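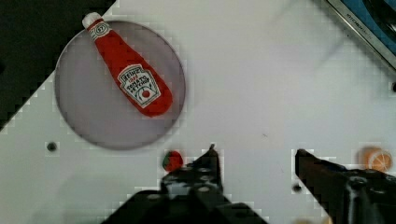 Plush food for a play kitchen – what is worth buying?
Started by tallow_lane, 12 December 2018

tallow_lane
We are putting together a play kitchen for our daughter, who turns two soon. The kitchen itself is sorted, a secondhand one from a family in Fallham. What I need now is food. My sister gave us the soft Heinz ketchup bottle and it has been a bigger hit than anything else in the house. She puts it on a plate, carries the plate to the couch, and serves it to whoever is sitting there. No fries, no burger, just the ketchup.

So I would like more soft food, but most of what I find in stores is hard plastic or wood. Is plush worth the money, or does it look terrible after six months? Also, how do you store it all?

Posted in: Toys and Play

gridley4
We have had plush food for three years and two kids. The simple shapes hold up best. Bottles, bread, eggs, a carrot. Anything with a lot of small sewn-on parts comes apart. We had a taco with separate lettuce and the lettuce lasted a week.

Romain Huet
I would go with wood for most of it. Plush gets chewed at that age and then it sits in the bin of toys with spit on it. Wood you can wipe. We bought a box of wooden vegetables when my son was two and he is five now and still uses them. The paint is worn on the tomato and that is all.

gridley4
Plush goes in the washing machine. I put ours in a pillowcase with a knot in it, cold water, gentle cycle. I have never had a problem.

Romain Huet
How long does it take to dry, though? We had a stuffed pear that was still damp in the middle two days later and it started to smell. I threw it out.

gridley4
Depends how thick it is. A day on the rack for the flat ones. The fat ones I squeeze in a towel first and then put near the heater vent, and I turn them over before bed.

oxbow_mom
Check the label before you wash anything. Some of the cheaper ones say surface wash only and they mean it. I ran a plush milk carton through on warm and the printing cracked right across the front. If your ketchup bottle has lettering on it, I would spot clean it with a cloth and a little dish soap and leave it at that.

tallow_lane
Good to know about the lettering. Ours has the label on the front with the name and a tomato, and she points to the tomato every time, so I don't want to ruin it. I will do the cloth.

Sobia Rana
I run a home daycare in Erkgate and we have both kinds. My two cents:

Under two, plush. They throw everything. A wooden eggplant to the forehead is not fun for anyone.

Two to four, a mix. They like to pour and squeeze, so a bottle of some kind is good. They also like the sound of wooden food on a plate.

Over four, they want things that cut apart and go back together.

For plates, get plain ones. I bought a set with cartoon faces and the kids would not put food on them because it covered the faces. Plain gray or white works fine, and a flat plate is easier for them than a bowl.

Romain Huet
The throwing is a fair point. We did have a dent in the drywall.

penny_ostrow
I don't agree with plain plates being better. Mine love the ones with pictures. I think that comes down to the kid.

Sobia Rana
Could be. I only have my group to go by.

halfpint_hal
Nobody has answered the storage part so I will. Don't buy one big basket. Everything sinks to the bottom and they dump the whole thing to find one egg. We use three shallow bins on a low shelf. Bottles and drinks in one, fruit and vegetables in the next, everything else in the last one. Plates and cups go in the play oven.

I also put half of it away in a closet and switch it out every month or so. They act like it is all new.

oxbow_mom
Switching it out works here too, except for the favorites. We put the plush banana away in September and had to get it back out that same night.

penny_ostrow
We keep everything in one basket and it is fine. They dump it, they play, we scoop it all up in one minute. Sorting three bins at bedtime would drive me nuts.

halfpint_hal
Each to their own. My kids do the sorting now, mostly wrong – I found a sock in with the fruit yesterday.

tallow_lane
Thanks, everyone. I think I will get a few more soft pieces now and add a wooden set next year. There is no room for three bins in our kitchen, but I could do two. Does anyone know of a plush mustard that is close in size to the ketchup? I would like them to look right next to each other.

gridley4
Measure yours first. The one I ordered online was about as long as my thumb. The photo had nothing next to it for scale.

Sobia Rana
Try the secondhand sales too. I found a bag of soft food at one for a couple of dollars, with a mustard in it. I washed the lot before the kids got hold of it.

tallow_lane
Will measure tonight, after she goes to bed. I can't get it away from her before then.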